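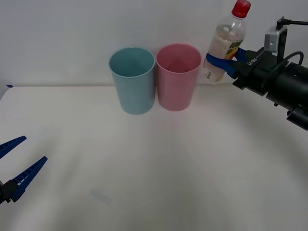
Two small bins, teal and pink, and a bottle with its red cap still on.

Sorting at the sink end

Our kitchen used to have one bin for everything and a daily argument about what counted as everything. Two small open ones have cut the argument in half.

Pick two colours you can tell apart before coffee. Ours is teal for bottles and pink for general rubbish, a system agreed in April and broken by teatime.

Skip the lids. A lid is one more thing to touch with tomato on your hands, and people will balance a yoghurt pot on top of it until the end of time.

Empty a bottle and give it a quick rinse before it goes in. Two spoonfuls of old squash will glue themselves to the bottom of any bin. Check with your council about caps, as ours has changed its mind twice.

Small bins fill quickly. Take them out every evening, or keep a bigger one by the back door and tip them into that.

Wipe the rims once a week with washing-up liquid and warm water.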